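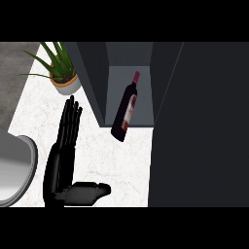 Potted aloe on a white marble countertop, with a dark wine bottle tilted near the front of the shelf unit.

Section 3: Setting up your wick waterer in the kitchen

Hello again, Vibeke Ketilsson here. If you've come straight from the unpacking section you should have the tank, the lid, the wicks and the little gray float sitting in front of you, and probably a lot of tissue paper too (keep the tissue paper, it's great for drying the float later on). If you skipped the unpacking section, no hard feelings, but go back and check that your wicks are the flat kind. The round ones belong to the older Neagu tank and they won't seat properly in the 302.

I'm starting with the kitchen because that's where most of you put your first one. I know this from your letters! The hallway and bathroom setups are in the next section and they're nearly the same, apart from the bit about light.

Before you start

You'll need a jug, a saucer, an old towel and a chopstick or a pencil. Scissors too, if your pot is a small one. Let your tap water stand on the counter overnight if you live somewhere with very hard water. We have hard water in Trovthorpe and I lost a whole set of wicks to scale before I started doing this.

Caution: Marble and other natural stone can stain from fertilizer and from damp potting mix. Always put the tank on the cork mat that comes with it, and wipe up drips when you see them. Don't use vinegar to clean up on marble, ever. I did that in my sister's kitchen and there is still a dull patch by the stove that she covers with a bread box when I visit.

Choosing the spot

Give the tank a level place, away from the stove and out of the path of the dishwasher steam. A spot near a window is lovely for herbs. Aloe and other thick-leaved plants like bright light too, but if yours has been living in a dim corner all winter, move it toward the window a little at a time or the leaves can scorch and go a sort of rusty brown.

Leave enough space behind the tank to get the lid off without lifting the whole thing. I can't tell you how many times I've pushed mine flat against the tiles because it looked tidier and then had to drag it out again with a full tank. It sloshes.

Fitting the wick

1. Soak the wick in plain water until it stops floating. Mine take as long as a cup of tea takes to drink.

2. Tip the plant gently out of its pot onto the towel. If it won't come, squeeze the sides of the pot or run a butter knife around the inside.

3. Push one end of the wick up through the drainage hole and lay it flat across the bottom of the pot. Use the chopstick if your fingers won't fit.

4. Put a thin layer of potting mix over the wick and set the plant back in. Press down lightly around the edges. You want the roots to touch the mix and the mix to touch the wick, with no big air gaps.

5. Water the plant from the top, once, and let it drain over the saucer. People leave this out and then write to me that the wick is broken. The wick won't pull water up into bone-dry mix.

6. Thread the loose end of the wick down through the slot in the lid until it hangs well into the tank. On a small pot there will be too much of it, so trim the end at a slant.

Note: If you're potting an aloe, a cactus or anything else with fat leaves, please read the part called "Thirsty plants and the other kind" first. You may not want a wick in there at all.

Filling the tank

7. Drop the float into its tube with the painted end up. It should bob freely. If it sticks, take it out and dry it with that tissue paper I told you to keep, then try again.

8. Pour the water in slowly through the corner opening. Stop when the painted end reaches the upper line. There's a bit of room left above the line and it's meant to be there.

9. Set the pot on the lid and turn it until it sits without rocking.

Check it again the next morning. The top of the mix should feel cool and a little damp, like a wrung-out cloth. If it's soggy, see below.

Thirsty plants and the other kind

Basil, mint and parsley are made for this tank. They drink like horses in summer and I refill mine constantly. Chives are happy enough. Rosemary is fussy about wet feet, so I use the half-width wick and let the tank run dry between fills.

Aloe is a different animal. It stores its water in its leaves and would much sooner be forgotten than fussed over. I use the tank for mine only as a stand, with no wick and no water in it, and I water by hand when the mix has dried all the way down. If you really want a wick (say you're going away for a long while), use the narrowest one from the Sirnivham spare pack and take it out when you get home. From October until spring, leave it out completely.

Caution: Aloe isn't good for cats and dogs to chew on. Put it where they can't get at it. My cat isn't interested in the slightest but he'll eat a whole pot of chives given the chance, and those are bad for him too, so now the herbs live behind the kitchen door.

If something looks wrong

The mix is soggy. Lift the pot off the lid and let it stand on the saucer for a day or 2, then put it back with a narrower wick. Yellow leaves at the bottom usually mean the same thing.

The mix is dry but the tank is full. Pull the pot up and look at the wick. If the part between the lid and the pot is dry, it has either pinched in the slot or slipped out of the mix. Start again from step 3.

There's green slime in the tank. This is algae and it loves sunlight. Empty the tank, scrub it with a bottle brush and warm soapy water, and rinse it well. Utuswood sells a dark sleeve that fits around the tank, or you can do what I did and wrap it in brown paper.

Tiny flies. Let the surface dry out and spread some coarse sand over it. They do go away, but give it time.

The float won't rise. Check that you haven't got it in upside down. I've done it myself, and I wrote the instructions.

Cleaning and refilling are in Section 4, along with how to store the wicks when you aren't using them.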